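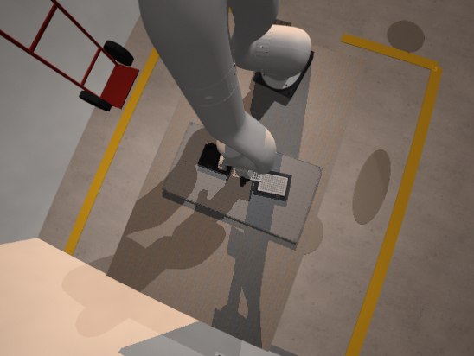
Fig. 1. Simulated cell: arm, platform, open black box and tray with perforated panel.

Unit 4: Reviewing the Gotuvar simulation kit
Notes by Kimutai Kaijage, revised 4 July 2019

Gotuvar is sold by Galli as a practice cell for tray handling. The licence covers 35 seats. Students should judge it on three points: scene geometry, lighting and camera views. Cast shadows are rendered, so any vision routine must be tested against them.

Compare arm poses before scoring. Small changes at the wrist alter how much of the black box remains in view.

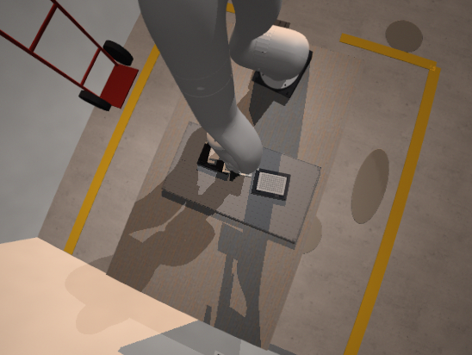 4.2 Gripper view

The second camera has a circular image with strong distortion. Straight edges bow outwards, and the corners carry no data. Correct for this before measuring anything on the white grid rack.
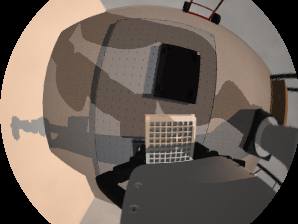 Record the correction values on sheet 111 and keep the raw files. Fulvio Fiore will mark the sheets at Tratcombe in October. Reports that give only corrected values will be returned.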